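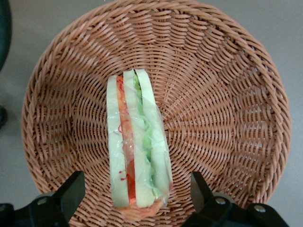

How to Clean and Care for Wicker and Other Woven Baskets

By Anwara Sivakumar
Updated January 10, 2021

Woven baskets collect dust faster than almost anything else in the house. The gaps between the strands hold crumbs, pet hair and lint, and a quick wipe over the top does very little. A proper cleaning takes less than an hour of work, plus drying time, and most people only need to do it a couple of times a year.

These steps work for willow, rattan, seagrass and most other natural fibers. Paper rope and water hyacinth baskets should be cleaned dry only, so stop after step 2 if you own one of those.

What you need

A vacuum with a soft brush attachment
A clean, dry paintbrush, 1 to 2 inches wide
An old toothbrush
Mild dish soap
Two soft cloths
A bowl of lukewarm water
An old towel

Step 1: Empty and shake

Take everything out, including any liner. Carry the basket outside, turn it upside down and tap the base with your palm. Turn it as you go so that each side gets a few taps. If the basket has a lid, do the lid separately.

Step 2: Vacuum and brush

Run the brush attachment along the direction of the weave, inside first and then outside. Set the suction low if the basket is old or has loose ends. Follow with the paintbrush, pushing the bristles into the gaps, and vacuum once more to pick up what comes loose. The rim and the corner where the walls meet the base usually hold the most dirt.

Step 3: Wipe with soapy water

Mix 3 or 4 drops of dish soap into the bowl of water. Dip a cloth, wring it out hard, and wipe a small area at a time. The cloth should feel damp and should not drip. For sticky spots, use the toothbrush with short, light strokes. Go over everything again with the second cloth and plain water to remove the soap.

Do not soak a finished basket or put it under the tap. Water that gets deep into the weave is slow to come out, and the base can warp. Baskets with a wooden bottom are the worst for this.

Step 4: Dry it all the way

Pat with the towel and stand the basket on its side somewhere with moving air. A porch in the shade is good. So is a bathroom with the fan on. Keep it away from radiators and strong sun, both of which make the fibers brittle. In July mine are dry by evening, but in winter I leave them for a full day before putting anything back.

Dealing with mildew

Mildew shows up as gray or black specks and a musty smell. Brush off what you can outdoors, wearing a mask. Then mix equal parts white vinegar and water, test it on the underside, and dab it on with a cloth. Let it sit for ten minutes, wipe with plain water and dry as above. If the specks come back after a second try, the growth is probably inside the fibers and the basket is not worth keeping near clothes or food.

Fixing loose strands

A strand that has popped out can often be tucked back in. Dampen it with a wet fingertip, wait until it bends without cracking, and work it under its neighbor with a blunt needle. A dot of wood glue will hold a stubborn end – use a clothespin until it sets. Snapped strands should be trimmed at an angle so they don't catch on fabric.

Storage

Keep baskets off damp floors. If you nest them, put a sheet of tissue between each one, and don't set heavy boxes on top. A basket that has gone lopsided can be misted lightly, eased back into shape by hand and stuffed with dry towels until the next day.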